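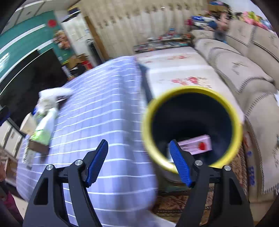 Session 6: Textiles, covers and the "tidy" living room

Read before class: Tillman's chapter on slipcovers, and the short reply by Zacharopoulos. I find the first too sure of itself. She claims that covering furniture is a way of calming a room down. Does it? Put a flowered tablecloth on a low table, a printed cream slipcover on the sofa next to it and a patterned rug underneath, then throw in a blue-and-white checked cloth. Each piece protects something from spills and dust. Whether they calm anything is another matter.

The second claim is about containers. The Fleta method says loose items should go into a bowl or basket, and the room will look neater. Tillman repeats this with no evidence that I can find. One small pink box in a big round container is still one small box, and now there is a container to find a place for as well.

Points to argue over:

Covers hide wear – but they also need washing, and somebody has to do it.
A cloth laid over a bed or a box is a surface. Plastic bags and packets collect on it.
Small drawers are praised in all the reading. How much that sits out would fit in 2 of them?

For next time: choose one room you use daily and list what is covered, and with what. Up to 20 lines. Hand it to Aksel Gunnlaugsson by July 10, 2026. Please do not tidy first.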